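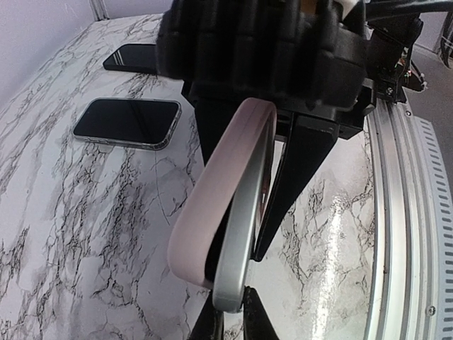 A pink and silver object held over a white marble-patterned tabletop.

The colour that will not stay put
Pale pinks are among the hardest shades to hold steady in moulded plastic. Kátia Assunção looks at how the trade measures them, and why two parts from the same batch can still disagree.

14 March 2018

Pigment suppliers divide their customers into those who buy a colour and those who buy a match. The first group picks from a card. The second sends in a sample and asks for the same thing again, in a different plastic, to sit next to the original on a finished product. Most of the work, and most of the argument, comes from the second group.

Pale pink causes more trouble than its share of sales would suggest. The pigment load is low, often a small fraction of one per cent by weight, with the rest of the colour made up by titanium dioxide. At that level a slight error at the feeder shows up as a visible shift. The same error in a navy blue would pass unseen.

Reinaldo Vieira runs the colour laboratory at Nulico, a compounder that supplies masterbatch to moulders of small household goods. His archive holds 3314 retained plaques, each the size of a playing card and stepped in three thicknesses. The pinks have a cabinet to themselves.

"A customer will tell you the pink is too yellow," he says. "Sometimes the natural resin has come in yellower than the last lot, and the pigment is exactly where it was."

The base resin matters a good deal. ABS has a creamy cast of its own and needs correcting with a trace of blue or violet. Polypropylene is cleaner but hazy, and it lets light through thin walls, so a part that looks right at a boss or rib can look washed out on a flat panel. Polycarbonate runs hotter, which rules out several of the organic reds that give the brightest tints.

Measurement is done with a spectrophotometer, which records reflected light across the visible range and reduces it to three numbers: lightness, a red to green value, and a yellow to blue value. The distance between two samples on these scales is quoted as a single figure, delta E. A single figure is convenient for contracts and poor at describing what is wrong. Two parts can each sit within tolerance of the standard, on opposite sides of it, and look plainly different when assembled.

Nulico's practice is to set separate limits on each axis and to tighten the yellow to blue limit for anything pale. Vieira also conditions plaques for 24 hours before reading them. Some red pigments change shade with temperature, and a plaque read straight from the press will give a false result.

Then there is the lamp. Under daylight at 6500 kelvin a match may be perfect, and under a shop's warm white tubes it may fall apart. This is metamerism, and it arises when two samples reach the same apparent colour by different pigments. The usual remedy is to ask what went into the original. The usual reply is that it is confidential.

Falcão, a moulder with 27 presses, took a different route last September. It stopped buying pink for each part separately and now specifies one pigment set, called Prasham internally, across all of its resins. The range of available tints is narrower. Rejects for shade mismatch fell over the winter, though the firm has yet to see a full summer of stored stock.

Ageing is the remaining question. Grerkine, a test house, exposes pale tints under xenon lamps and reports readings at 6 intervals. Pinks tend to lose red first, leaving the white and whatever yellow the resin has developed. Stabilisers slow this down, but some carry a slight tint themselves, and the formula has to be rebalanced once they are added. Vieira asks customers to settle the stabiliser before they approve the shade. About half of them do it the other way round, and the plaque goes back to the press.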